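Workshop > Projects > Kitchen Arm > Help Wanted

Projects | Tool Booking | Open Nights | Members | Contact

Call for participants: teaching a home-built arm to put things in baskets

Posted 3/11/23

Pomitz is a shared workshop with a wood room, a small metal room and an electronics bench. For the past year a few members have been building a two-arm kitchen helper on the long table at the back. The arms are printed and bolted together from parts we could buy or make ourselves. They move well enough now. What they don't have is enough examples of a person doing the job properly, and we are looking for people to come in and record them with us.

The first job we picked is packing. You pick up one item of food and set it in a basket. We started with it because it is short and easy to reset, and a mistake costs nothing. Later jobs will be unpacking, sorting by size and closing containers, but the basket comes first and has to work before we move on.

We have 1,021 usable recordings so far. The target for this round is 2,623. Nearly all of what we have was done by the same few members, and the arm has picked up our habits. It reaches from the same side each time and lets go too high. We want people who do it their own way.

What you would do

You sit at the control stand and move two hand-held levers. The arms follow your hands. One run is one item into one basket, start to finish. After each run you press a pedal to keep it or throw it out, then put the item back on the table in a new spot and turn the basket a little before the next one. Please do not line things up neatly. The basket should end up at odd angles and at different distances from the item. 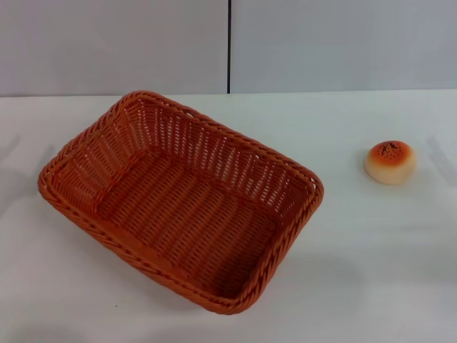
Soft food is harder than it sounds. Grip too hard and the bun gets crushed, grip too lightly and it rolls away. A raised rim also means you have to lift clear of it before you start moving across. New people catch the rim a lot in the first half hour. Keep those runs if the item still ends up inside. Throw out any run where you had to reach in with your own hand.

A session is 40 runs with a break in the middle. Most people need one full session before their runs are steady, and we count that first session the same as any other.

Who we are looking for

Anyone 18 or over who can sit at the stand and use both hands on the levers. Left-handed people are very welcome, as we have almost no left-handed runs. You do not need to know anything about robots, programming or electronics. If you play video games it may help a little, but we have seen no big difference.

You should be able to come for at least 2 sessions. One-time visits take up as much setup time as regular ones and we can't fit many of them in.

We also need one person for the build side. This would be someone comfortable with a soldering iron and small connectors, who can replace a wrist cable without being walked through it. The left wrist on the Fullov arm has gone through several cables and the routing needs to be redone. If that is you, say so in your message and skip the parts about recording.

What you get

This is a members' project and there is no wage. Each finished session earns a month of free bench access, and you can use it for your own work or pass it to someone in your household. We cover bus fare from Pokau if you bring the ticket. Coffee and tea are in the front room. Food used in the runs is not for eating.

What we record

The cameras are on the stand and point at the table. They pick up the table, the items and the arms. There is no sound. Lever positions are saved with the video. Your name goes on the sign-in sheet but is not attached to the files. If you change your mind, tell us your session number by the end of December and we will delete your runs.

Where and when

The entrance is on the side of the old Tomaszewski building, past the loading door. The stand is on the ground floor and there is one step at the entrance. We run sessions in the evening, plus some mornings if enough people ask for them. Wear sleeves that push up easily and leave rings and bracelets at home. Long hair needs to be tied back near the arms.

How to sign up

Use the contact page and put "basket runs" or "wrist cable" in the subject line. Tell us which hand you write with, which times suit you, and whether you have used the workshop before. We will write back with a slot. If you can't make it, let us know the day before so we can offer the stand to someone else.

This site uses cookies to keep you signed in to tool booking. Accept | Settings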